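Two-arm drive puller, shared workshop – fixture plate keeps walking
Forum > Build logs > Arms and grippers

skidpad_ollie wrote:
Long-suffering members may remember my plan to have a pair of arms strip old desktops so I don't have to. Progress since May: I have stripped 24 desktops. By hand. The arms watched.

The current job is getting a hard drive out in its carrier and over to a printed plate. The gripper side works on a good day. The plate creeps along the slots every time something gets pressed into it, and then all my taught points are fiction. Ideas?

Modise wrote:
Clamp it to the bench. Next.

skidpad_ollie wrote:
It is clamped. It is clamped with optimism and two T-nuts.

tinwhistle wrote:
Four T-nuts, then. Also slow down the last bit of the approach. You mentioned 200 mm/s in your other thread and that's a collision with paperwork.

Dong-geon Geum wrote:
I disagree about the speed. If the drive goes in crooked it will shove the plate at any speed you like. I'd put a chamfer on the brackets and let the wrist go soft for the last few millimeters. On my Dilen build that fixed it, and I was using worse T-nuts.

tinwhistle wrote:
Soft wrist on hobby servos is just a broken wrist with a nicer name.

Dong-geon Geum wrote:
Mine has done almost 2000 cycles with the nicer name.

Modise wrote:
Can we see the thing before you two redesign it?

skidpad_ollie wrote:
Fine. Please don't comment on the table in the back, the workshop already has a sign about it.

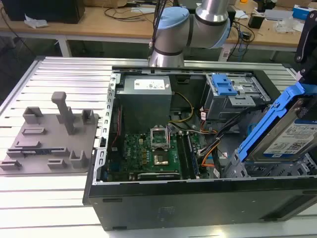

Drive and blue carrier in the gripper, tower on its side, gray plate over on the left.

Modise wrote:
That T-shaped post is tall. Does the arm have to clear it on every trip?

skidpad_ollie wrote:
Every trip. It made sense when I drew it.

Dong-geon Geum wrote:
Cut the post down. And chamfer the brackets, I'll keep saying it.

tinwhistle wrote:
Agreed on the post. Not on the rest.

skidpad_ollie wrote:
Shorter post and chamfers are going on the printer tonight, and I've found two more T-nuts in the Gososby drawer. The speed stays where it is until I lose a drive.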